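Back to Provine after all this time

I gave up on Provine for two years, and now I've gone and watched 17 episodes in a fortnight.

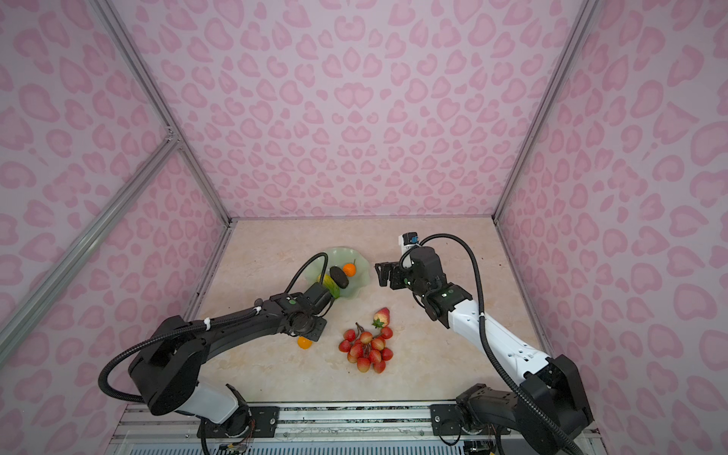
My sister rang in July to tell me the Farías family were back at the hotel, and that was me done for. I'd only stopped watching when they wrote out the old doctor (I sulked, I admit it) and I thought I'd be hopelessly lost, but I picked it up again before the kettle had boiled. Everybody is still lying to everybody!

What I wasn't ready for was the new Marisa. Zuleica Batista has taken over the part and I went in with my arms folded, quite prepared to grumble. Then came that long row on the staircase with Sekar Sitompul, who has been playing Kason since he was the sulky teenager in the garage, and I had to put my knitting down. She's quieter than the last Marisa and a good deal more frightening.

I'm less keen on the kidnapping, and the twin can go back to wherever she came from. Still, episode 54 is the wedding and I've been told to keep the tissues near, so please, no spoilers in the comments until I've got there.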